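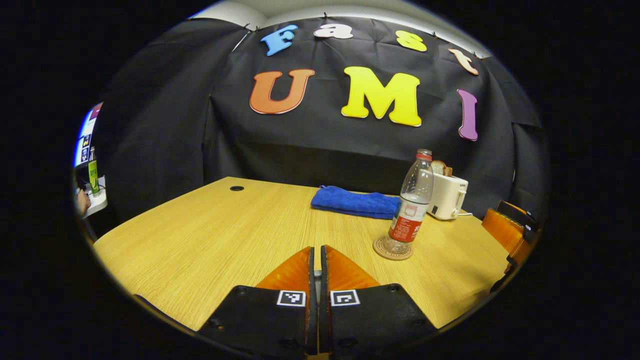
Altelar Hand Gripper Kit: Review

The Altelar kit is a hand-held two-finger gripper for recording manipulation demonstrations without a robot arm. The operator holds it, performs the task, and the fisheye camera logs video of the fingers and the workspace together. Jaw opening is recovered afterward from the square marker on each finger plate. We used one kit for three weeks on tabletop tasks.

Contents and assembly

The box holds the handle and trigger, the jaw carriage, two black finger plates, two pairs of orange fingertip pads, a camera mount and a bag of screws. The camera is sold separately. Assembly took 60 minutes, most of it spent squaring the jaw carriage. The printed instructions show the left plate upside down in step 5; the online version has it right.

The markers come as a sticker sheet. Apply them before the pads go on, close to the inner edge of each plate. We put the first one on slightly crooked and had to recalibrate after replacing it.

Fingertips

The pads are translucent, flexible and tapered toward the center. They conform well to bread, folded cloth and plastic bottles. Grip on terry cloth is very good, and a towel can be picked up by a single layer at the corner. A full bottle held by the cap rotates under its own weight, so grasp it around the body. The pads collect lint and crumbs and need wiping at the end of each session. One pad developed a small tear at the base, next to a screw hole. Altelar sells replacements only in pairs.

Tracking

We recorded 1000 demonstrations and ran them through the supplied processing script. It accepted 947. Most rejects came from fast wrist turns, where motion blur cost the script both markers for too many frames in a row. Several others failed on camera pose, all of them recorded close to a plain dark backdrop with little texture. Adding high-contrast shapes to the backdrop fixed this for us. Glare on the marker stickers was a minor problem under overhead lights, and matte stickers would be a cheap improvement.

The script runs from the command line and reports the reason for each reject in a text log. It does not resume after a crash. Process in small batches.

Handling

Weight is acceptable for short tasks. With the camera mounted, the balance point sits well forward of the trigger, and our operators asked for a break after long folding sessions. The trigger spring is stiff for small hands. Brabec's competing unit has an adjustable spring, but its fingertips are harder and it slipped more often on cloth.

Verdict

Recommended for labs collecting tabletop data at moderate speed. Order a spare pair of pads with the kit. For fast motions, wait for the revised camera mount Altelar has listed for January.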